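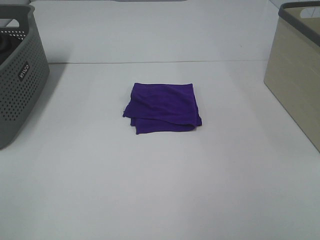
Washing at 30 degrees: what we learned from our readers

In the August newsletter I asked you how you wash your towels and cleaning cloths, and at which temperature. Many of you have written to me, some very long letters, and I thank you for them. I promised to answer in the first issue of the year, so now I will try.

Most of the letters were about the same worry. Electricity has become expensive, people want to wash at 30, and they are afraid that the cloths will not be clean or that they will start to smell. A reader from Berge wrote that her mother boiled everything, even the dusters, and that she feels a little guilty each time she turns the knob to the left. I understand her very well. In my family it was the same, and the kitchen windows were white with steam the whole morning.

For ordinary things which are only a bit dusty or have some sweat in them, 30 degrees is enough with a normal detergent. I wash like this my shirts, the pillow covers for the sofa and the cloths for dusting. For kitchen cloths, bath towels and anything used by a person who is ill, I still go up to 60. Please look at the label first, as some fabrics do not like it.

About the smell. Several readers thought that it comes from the low temperature, but in my experience it comes more often from the waiting. If the washing stays in the closed drum from the evening until the next noon, it will smell at any temperature. Take it out soon, shake each piece well and hang it with space between. In winter this is difficult, I know. In our flat we have only one room where the rack can stand, and I open the window there for a short time in the morning and again after lunch, even when my husband complains.

The machine itself also needs washing. If you use only the cool programmes, a grey layer forms in the rubber of the door and in the drawer for the powder. Once a month I run it empty and hot. The drawer I pull out completely and clean with an old toothbrush. One reader asked if vinegar is good for this. The repair man at Ravik, where I bought my machine, told me that he does not recommend it for the rubber parts, so I stopped with it, although I know that many of you are very satisfied.

Fabric softener was the subject where you did not agree at all! I received letters for it and letters against it. I can say only what I do myself: I do not put it with towels or with microfibre. Towels take up less water afterwards, and microfibre stops picking up the dust. If your towels are already stiff, try first to use less powder. Hard water makes them stiff too, and in Drolwood, where the water is very hard, people tell me that an extra rinse helps a little.

New towels in strong colours should be washed alone the first 2 times. I did not follow my own advice last spring and now I own several pink vests.

There was also a question about folding, from a gentleman who has moved into a small flat in Hindano and has one narrow shelf for everything. I fold bath towels lengthwise first and then in three, with the closed side to the front, and the small cloths I fold only in half and half again. It is not necessary that the edges meet perfectly. More important is that they are completely dry before they go on the shelf — feel the thick part at the hem, it is always the last.

For the next issue I would like to write about stains, mostly coffee, candle wax and the oil from bicycle chains. If you have a method which has worked for you more than once, please send it to me, and write also on which fabric you tried it. Letters can be left in the box at the entrance of the library or given to me on the market.

Lumturie Vlachou
January 4, 2023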